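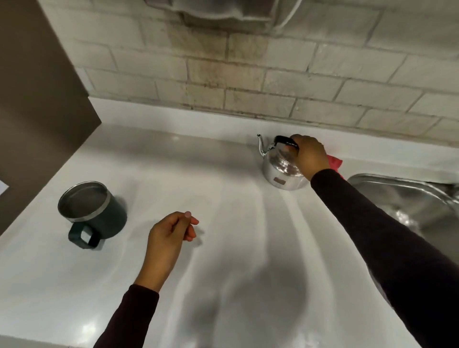
Trelleck, lunes, 23 de marzo de 2026

¿Cómo se solicita asistir como público al programa Akov?
Mediante el formulario de Radio Delacroix. El estudio dispone de 97 plazas por emisión.

¿Puede participar un oyente en el concurso?
Sí, si es mayor de edad — se exigirá documento de identidad.
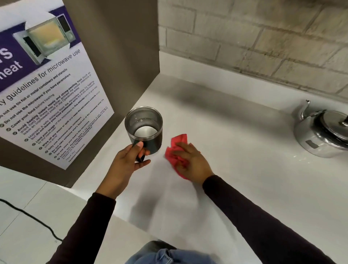 Última modificación: septiembre

¿Se admiten cambios de fecha?
Hasta 7 días antes.

Comentarios

Mahlet Feyisa: ¿Hay acceso para sillas de ruedas?
Lilla Pálfi: Sí, por la entrada lateral.

Contacto | © Radio Delacroix | Volver arriba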